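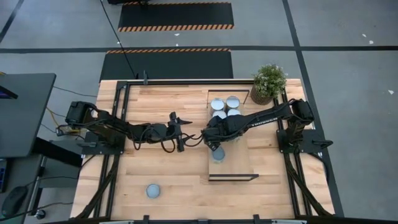 ## 4. Running the can-stacking demo on open day

By now the arms are bolted down and they've both passed the joint check in section 3. Now for the fun part! Visitors love this one, and a new presenter can learn it in an afternoon. Maeve Mac Mathúna ran it all through the November open day and most of the tips below are hers.

Each group gets 15 minutes. Plan on one presenter at the table and one operator at the desk.

### 4.1 Before the doors open

1. Walk the floor and pick up any loose scraps.
2. Check that the cable bundles are still tied to the vertical rails on both sides.
3. Turn on the desk computer, open Jarent, and load the profile named `openday`.
4. Send both arms to the rest pose. Listen while they travel. A healthy joint hums, and you'll get to know the sound fast.
5. Open and close each gripper five times from the **Hands** tab.
6. Set the speed limit to 45 percent. Leave it there all day, even when the kids beg for faster (they will!).

> **Caution:** Keep hands and sleeves off the tabletop whenever the arms are powered. The presenter moves cans only after the operator calls "paused."

### 4.2 Setting out the cans

1. Press **Pause** and wait for the operator's call.
2. Put the board down with its bordered corner at the far end.
3. Place four cans inside the corner in a tight square, sides touching.
4. Stand the fifth can by itself on the open part of the board, within reach of the right arm.
5. Turn the labels so the cartoon faces look toward the visitors.
6. Step back, then press **Resume**.
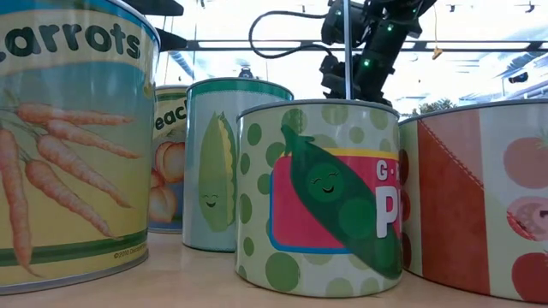
*Toy cans on the tabletop, with the smiling pea pod at the front and the arm overhead.*

**Note:** If you swap in cans from another set, run **Tiser > Measure object** on each one first. The toy cans come in different widths, and a grip saved for a narrow can won't suit a wide one. It takes a minute per can and visitors like watching it, so feel free to do it live.

### 4.3 The demo itself

1. Say hello and ask the group which vegetable should go first. Let the youngest person choose.
2. The operator picks that can in the **Targets** list and presses **Go**.
3. While the arm moves, point out the small lights on its joints. Somebody always asks about them, and it's a great way into how the joints report back to the computer.
4. After the first pick, hand over to the left arm for the pass. Keep quiet for this bit. The room usually goes quiet with you, and it's wonderful.
5. Take questions with both arms at rest.

If a can tips over, leave it! Press **Pause**, let the group guess what went wrong, then set it upright and try again. Manee Chaiyaporn says her best conversations at the Sriwong visit all started with a fallen can.

> **Caution:** If an arm touches the border or the other arm, press the red stop button and go back to section 3.6. Don't restart from the **Go** screen.

### 4.4 Between groups

- Wipe the grippers with a dry cloth.
- Reset the cans as in 4.2.
- Check motor temperatures in Jarent. Take a break if any joint reads over 55, and shut down at 80.
- Write the group size and any dropped cans in the log.

Shutdown steps are in section 5.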